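Search this site Go

Leave the Boring Fixes In
By Loretta Yazzie
August

I have been writing planning code for mobile robots long enough to have grown fond of the plain, unglamorous parts of it, and I'd like to put in a word for one of them -- the little hand-written checks that every team swears it will delete next quarter.

At Edside we kept a localizer called Susum, and it had a special case for glare. If a bright patch of floor washed out the line detector, Susum leaned on wheel odometry for up to 30 frames and then asked the robot to slow down. It took up 202 lines, it was ugly, and my dear colleague Lucrezia Galli wanted it gone, bless her, in favor of a bigger learned model that would sort out tape, shine and shadow by itself. 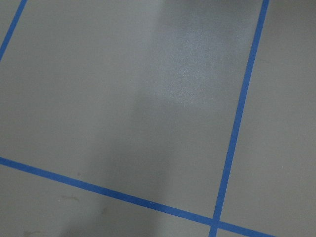 Lucrezia had a fair point, and I told her so over more than one long lunch. Special cases pile up, they quarrel with each other, and new hires are scared to touch them. But when we pulled the check and replayed 578 logged runs, the new model was wonderful on most of them and very sure of itself on the handful where it was wrong. A planner can work with "I don't know." It can't do much with a confident pose that sits one grid square over!

So we put the check back, wrote it a proper test, and let the learned model run beside it. I'd ask younger teams to try the same for a release or two before they start cleaning house, and to let the planner see how unsure the localizer is, even if that means changing a message type everybody is tired of changing. Ours took about 5 days, most of them spent on the replay tool.

Contact | Copyright Loretta Yazzie | Back to top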